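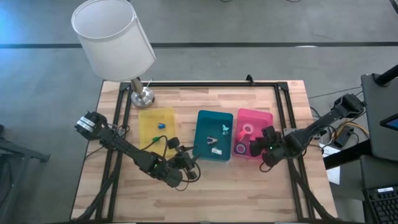 ## 4. Setting up a colour sort

I'm assuming you've done section 3 and both arms answer when you switch them on. If one of them doesn't, go back, because nothing below will make sense! Sorting is the first job everyone in the Midosach club learns, and I still like it best - it's fiddly, but you can tell at a glance how you're doing.

1. Put the trays out in a row, with yellow on the left, teal in the middle and pink on the right. Leave enough room between them for a gripper to come down without catching a rim.

2. Fetch your bits from the club box. I like a mix of tape rolls and small blocks (the rolls are lovely to grip, the blocks will teach you patience). Scatter them on the bare wood beside the trays and start with the trays empty.

 **Note:** Hema Lobo, who wrote the first version of this guide, stood the rolls on edge. I lay mine flat. Try both and argue with her about it, not me.

3. Open the Ater program and load the profile called Noguchi. Set the speed to 9 for now. It goes up to 17, but please don't, not on your first go.

4. Bring one gripper over the teal tray with the fingers pointing down and look at the view from the wrist. You want to see the gap between the fingers, with the tray showing through it. Nudge the arm in small steps until you've got that, then press Save Position.

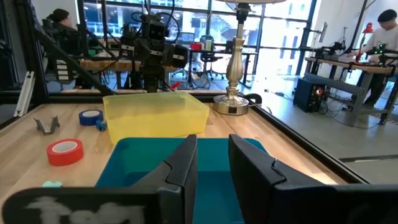

5. Do the same for the other trays, saving each one under its colour. Spell the names exactly as they are in the profile - I once typed "yelow" and lost a whole evening in June to it.

6. Run the sort with 2 items only. Keep a finger on the stop button the whole time.

 **Caution:** hands off the table while either arm is powered, even if it looks asleep. Press stop first, then reach in.

7. If that goes well, add the rest of your bits and run it again. When a block gets dropped, stop the run, put it back on the wood and carry on from Resume.

Write your settings in the Gudatholm logbook before you switch off. Sota Kamata checks it before the next session and he does notice blank lines.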